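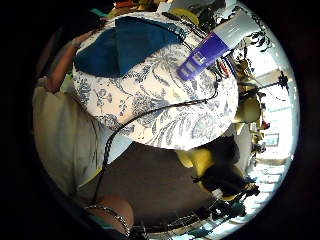
Projektkurs Robotik: Greifdaten an Textilien, Kabel im Arbeitsbereich

Forum > Schule und Hochschule > Studentische Projekte
7 Antworten

kettenzug_m
27. Apr. 2022

Stand aus dem Projektkurs. Aufgabe: Demonstrationen mit handgeführtem Greifer, Objekte mit Stoffoberfläche. Das Bild oben zeigt das Objekt mit dem blauen Blumenmuster auf hellem Grund, davor läuft eine dünne schwarze Schnur quer durch und nach unten weg.

Bisher 300 Durchläufe aufgezeichnet, 50 davon für die Validierung zurückgelegt. Das Training läuft durch, der Validierungsfehler fällt aber ab Epoche 14 nicht mehr. Meine Vermutung: Das Netz hängt sich an das Muster und lernt die Kontur des Objekts nicht. Hat jemand Erfahrung mit stark gemusterten Stoffen?

Firnham
Wie ist die Aufteilung gemacht? Nach Durchläufen oder nach Einzelbildern?

kettenzug_m
Nach Durchläufen. Zufällig gezogen, fester Seed.

Nerier
Das Muster würde ich nicht als Erstes verdächtigen. Dichte Ranken und Blätter geben viele Merkmalspunkte, das hilft bei der Lageschätzung eher. Problematischer ist die dunkelblaue Fläche oben: leicht knittrig, kaum Struktur. Wenn der Greifpunkt dort liegt, fehlt der Bezug.

Zweiter Punkt ist das Gegenlicht. Rechts ist das Fenster komplett ausgebrannt. Belichtung fest einstellen, Automatik aus.

Firnham
Sehe ich anders. Merkmalspunkte auf Stoff sind nur so lange brauchbar, wie sich der Stoff nicht verformt. Sobald jemand am Rand zieht, wandern die Punkte gegeneinander. Bei einer Tasche oder einem Kissen mit weicher Füllung ist das der Normalfall. Wir hatten das im Kurs mit Geschirrtüchern, die Punktverfolgung war nach wenigen Bildern unbrauchbar.

Beim Licht stimme ich zu.

T_Steyn
Thandeka Steyn, ich betreue den Kurs. Zwei Korrekturen zum Eingangsbeitrag.

1. Die 300 Durchläufe stammen von zwei Gruppen mit unterschiedlicher Bildrate. Das steht im Protokoll vom Februar. Vor dem Training muss auf eine gemeinsame Rate umgerechnet werden.

2. Die Hände. Am Objektrand liegt eine Hand, unten ist ein Handgelenk mit silbernem Gliederarmband im Bild. Schmuck bitte vor der Aufnahme ablegen. Reflexe auf Metall sind ein bequemes Merkmal, und das Netz nimmt, was bequem ist.

kettenzug_m
Die Umrechnung fehlte tatsächlich. Ich habe beide Gruppen direkt zusammengeworfen. Armband kommt auf die Checkliste.

Chowdhury
Zur Schnur: würde ich drin lassen. Im Einsatz räumt auch keiner vorher auf. Wer nur saubere Szenen aufnimmt, bekommt ein Modell für saubere Szenen.

Nerier
Bei einem Datensatz dieser Größe nicht. Erst den einfachen Fall zum Laufen bringen, dann Störungen gezielt dazunehmen - und zwar mit Kennzeichnung, damit man sie beim Auswerten trennen kann. Eine Schnur, die mal über dem Objekt liegt und mal fehlt, ist bei 300 Durchläufen reines Rauschen.

kettenzug_m
Zwischenstand nach der Umrechnung: neu trainiert mit fester Bildrate, sonst nichts geändert. Validierungsfehler sinkt jetzt auch nach Epoche 14 weiter, aber langsam. 1.689 Bilder habe ich wegen Überbelichtung aussortiert, das Skript dafür liegt im Kursordner unter kerkell/filter.

Die Schnur bleibt vorerst drin, bekommt aber ein eigenes Feld in den Metadaten. Nächste Aufnahmen am Mittwoch mit fester Belichtung und geschlossenem Vorhang.

Firnham
Schwellwert für die Überbelichtung bitte noch dazuschreiben, sonst kann das keiner nachvollziehen.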